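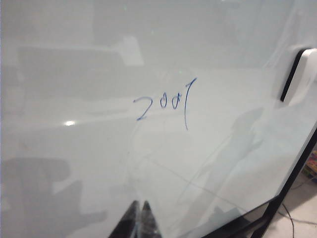
Unlow,2018年2月15日

教机械臂擦白板:合用工坊里的一些土办法

先交代一下花费,免得有人看到最后才问。二手机械臂1,900,电源、控制板、夹爪、腕部摄像头和一堆“反正以后用得着”的螺丝加在一起,总账3,820。一块板擦多少钱,各位心里有数。

我们想让它做的事很朴素:看见白板上的字,拿起板擦,擦掉,放回去。顺便学着用白板笔写几个数。Valentin Gilbert当初估计两个周末能完工。他说的是哪两个周末,至今没有公布。

下面这些是一路攒下来的,适用于夹爪加腕部摄像头这类小型装置。用大型工业臂的朋友请自便,你们有安全围栏,我们只有一条贴在地上的胶带。

一、反光先处理,程序后写

光面白板漂亮、好擦,在摄像头眼里就是一面不太合格的镜子。镜头斜着看过去,整个屋子都糊在板面上:左下一大团深灰,右边又一条斜的灰影,像个高个子,也像一条胳膊。中间偏左还有个刺眼的亮点,多半是顶灯。蓝色数字倒是就在板子中央,看着像2007,可是识别程序偏偏对亮点更有感情。

办法按省钱程度排列:

关掉正对白板的那盏灯,留侧面的。
把镜头转一个角度,让亮点落到没有字的地方。转几度没有标准答案,边转边看画面。
在摄像头前加偏振片。旧太阳镜拆下来的镜片可以凑合,先问清楚是谁的太阳镜。
穿深色衣服的人调试时站远点。影子会跟着您走,程序也会跟着影子走。

别拿砂纸去打毛板面。Annag Swanson问过这个问题,当时砂纸已经在她手里了。

二、写细字的蓝笔,请换掉

笔快没水的时候,人还能认出字来,摄像头就要看心情。光滑的板面上笔尖容易打滑,一笔下去断成几截,程序当成几个不相干的小东西分别汇报,很认真。

换一支粗头的新笔,黑色最稳,蓝色要看灯光。数字写大一点,0的圈撑开,7的尾巴别拖得太长。往右上方歪着写也认得出来,前提是您给程序喂过歪的。我们一开始只喂端端正正的,后来发现整个工坊没有一个人写字是端正的。

白板笔用完盖紧,横着放。这条和机器人没有关系,墙上贴了两年了,再说一遍。

三、夹爪的指尖

指尖又黑又细,好处是能伸进笔槽,坏处是能在板面上划出一道线。装好之后先做这几件事:

用手指摸一遍指尖边缘,有毛刺就用细锉修掉。
包一层热缩管,或者套一小截硅胶管。橡皮筋也行,每周换。
程序里加一个离板距离的下限。先从宽松的数值开始,觉得太保守再慢慢往里收,不要反过来。
合拢以后检查两指之间的缝。夹笔和夹板擦需要的开度差很多,别指望一个参数打天下。

两根指头宽窄看上去不一样的时候,先别急着拆。斜着的镜头最会骗人,拿卡尺量过再骂打印机。我骂早了,向打印机道过歉。

还有一个容易漏掉的小麻烦:指尖靠近板面,板面上就会映出另一对指尖。深度估计要是只靠一个镜头,很可能会对着倒影使劲。我们后来在指尖背面贴了一小块哑光胶布做标记,倒影里看不见那一面,问题就小多了。

四、白板的边框和零件

教机器人认识白板的边界,比教它认字重要。黑色边框对比强,拿来做定位很好用。框边上的白色塑料件就讨厌了,颜色和板面差不多,还往外凸,板擦横扫过来一头撞上。标定的时候把它们统统划进禁区,四周多留一指宽。

标定步骤:

1. 把板子固定死。靠墙立着不算固定。
2. 让夹爪依次走到四个角,每到一处停下来,记坐标。
3. 在板子中央画个小十字,让它回来找。偏得离谱就从第1步重来,别在程序里加一个“修正值”了事。Gopinath Naidu加过一个,后来又加了一个修正那个修正值的,现在那段代码没人敢碰。
4. 挪过桌子、换过灯泡、开过年会,都要重做。

五、地上的线

浅灰的地砖上躺一根黑线,看得见,照样绊。Flora Ogilvie的建议是走线槽,我的建议是先用布基胶带,因为线槽要等到有预算,而预算已经变成了机械臂。

线从底座出来先打一个松松的弯,再固定。弯打得太紧,手腕转到头的时候会把插头拽出来,然后整条胳膊软下去,像听完一场很长的报告。急停按钮的线单独走,颜色也单独一种,别和电源线捆在一起图整齐。

工作范围以内的地面清空。玩具、盒子、午饭,都往外挪。

六、擦

终于说到擦了。板擦背面粘一块木条,厚度按夹爪舒服的开度来,夹起来比夹绒面牢靠得多。走竖道,每道压住前一道的边。横着来回扫看着有气势,墨粉都推到边框缝里去了。

力度从轻到重试,速度设在最高速的70%以下。快了板擦会跳,跳过去的地方正好留下半个数字,让人下午开会的时候猜半天。

擦不掉的旧字,用白板笔在上面重描一遍,趁新擦掉。顽固的用酒精和软布,由人来。我们不给机器人酒精,它连板擦都还拿不稳。

每擦一个月,把绒面拆下来用温水和一点洗洁精搓干净,晾透再装。

七、几个常被问到的

有人问为什么不让它直接擦整块板,省得认字。可以,那样代码能删掉一大半。Rhona Moncrieff在我们开工第一周就这么提议过,当时大家都觉得她没有理解这个项目。

有人问写字练得怎样。直线不错,圆圈还是像土豆。笔要夹在靠近笔头的三分之一处,夹太高会晃。笔杆外面缠两圈胶布再夹。

有人问能不能借去擦自家的窗户。不能。窗户是透明的,我们连不透明的都还没弄明白。

下次更新预计在八月,内容是笔盖。拔笔盖目前仍由人工完成,盖回去也是。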